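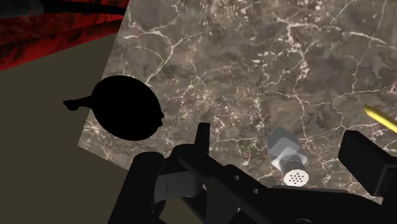 Kitchen Task Track: Setting Up, Recording and Submitting a Simulated Pick

Vosent Student Robotics, Nermont Campus
Prepared by Godelieve De Smet, course coordinator
Revised March 20, 2019

Purpose of this guide

Teams entering the Kitchen Task Track are required to complete one full pick-and-lift in simulation before they may book time on the arm in the Nermont laboratory. This guide sets out the steps from opening the shared project to submitting the finished run. It assumes that the team has completed the introductory unit and that every member has a working account on the Nomura server.

A team that follows the steps in order should be able to finish within two club sessions. Teams joining from Plalomville will use the same project files but a separate submission folder, as noted in Step 8.

Before you begin

Confirm that the following are in place:

The current project folder, copied to your team directory. Do not work in the shared original.
The team log, with today's entry opened.
A signed copy of the track rules.
Two members present. One operates the arm and the other keeps the log. The roles should change at least once per session.

Step 1. Load the counter layout

Open the project and select the counter layout assigned to your team. Each layout places a different set of household items on the same marble counter, and the items may differ greatly in size and shape. Allow the layout to load fully before moving the arm. If an item falls through the counter or comes to rest on the floor, reload the layout and record the reload in the log.

Items may not be moved by hand in the editor. A team that wishes to clear a path must do so with the gripper, and the time spent counts toward the run.

Step 2. Declare the target

Write the name of the target item in the log before the run begins. A run with no declared target is treated as practice and will not be scored. Small upright items are recommended for a first attempt. Flat items, such as a pan lying on the counter, are permitted but are considerably harder to approach from above.

Step 3. Check both views

Two views are provided: a close view at the gripper and a wide view of the arm and counter. Open them side by side. The close view is used to judge whether the target lies between the fingers. The wide view is used to judge the height of the wrist and the clearance of the elbow.

Teams are often tempted to rely on the close view alone. This is discouraged. An item may look well centered between the fingertips while the hand is still a good distance above it, and only the wide view will make this plain.

Step 4. Move to the ready position

Open the gripper fully. Bring the hand over the target with the fingers pointing down, and stop well clear of the tallest item in the layout. Turn the wrist so that the fingers will close across the narrower side of the target. Check that neither finger will come down on a neighboring item — this is the most frequent cause of a failed first run.

Set the speed to 80 for this movement. The figure appears at the top of the control panel and may be changed at any time while the arm is at rest.

Step 5. Lower and close

Reduce the speed to 7. Lower the hand in short movements, pausing after each one to look at both views. When the fingertips are level with the middle of the target, stop and close the gripper.

Do not continue lowering while the gripper is closing. If the target tips over, open the gripper, raise the hand and return to Step 4. A tipped item may still be picked up where it lies, provided that the log records the change.

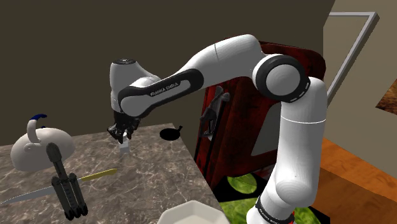 Amrit Sutherland asked whether a team might pause between lowering and closing for as long as it liked, and whether the clock would go on running in the meantime. The pause is unrestricted, and the clock does continue. Teams are advised to accept the small loss of time. A hurried close generally costs more than it saves, and a second approach must be made from the ready position.

Step 6. Lift and hold

Raise the hand straight up without turning the wrist. Once the target is clear of everything around it, hold the position until the counter at the bottom of the control panel has advanced by 107 steps. The run is complete when the hold is complete. A target that slips during the hold may be attempted again within the same run.

The maximum length of a hold is 157 steps. Nothing is gained by going beyond the required number, and the recording will close by itself if the maximum is reached.

Step 7. Review the recording

Play the run from the beginning in both views. The log keeper should note the following:

The step at which the fingers first touch the target.
Any contact with another item, however slight.
Any contact between the arm and the counter.
The height of the hand when the gripper was closed, as shown on the panel.

Contact with another item does not disqualify a run, but it must be reported. Sanne Wouters reviews all submitted recordings and will return any run in which a contact is visible but missing from the log.

Step 8. Submit

Save the recording under the team name followed by the layout name. Place it with the log in the Nermont submission folder or, for Plalomville teams, in the folder of that name. Send one message to Griet Smits stating that the run is ready for review. Please do not attach the recording itself.

Runs are reviewed in the order received. A team may submit again after a run has been returned, with no limit on the number of attempts before the track closes in November.

Common difficulties

The gripper closes but the item stays on the counter. The hand was probably too high. Compare the two views at the moment of closing and lower the fingertips slightly on the next attempt.

The item turns as the gripper closes. One finger is reaching it before the other. Shift the hand sideways toward the finger that touches last — a very small correction is normally sufficient.

The arm stops and will not respond. A joint has reached its limit. Use the Return command, wait for the arm to settle and choose a different wrist angle. Repeated use of Return is not penalized.

The two views do not agree. One of them has stopped updating. Close both and open them again before continuing.

Questions about the track rules should be directed to Godelieve De Smet. Questions about accounts and the Nomura server should be directed to Sivaprasad Bhat, with the team name given in the subject line.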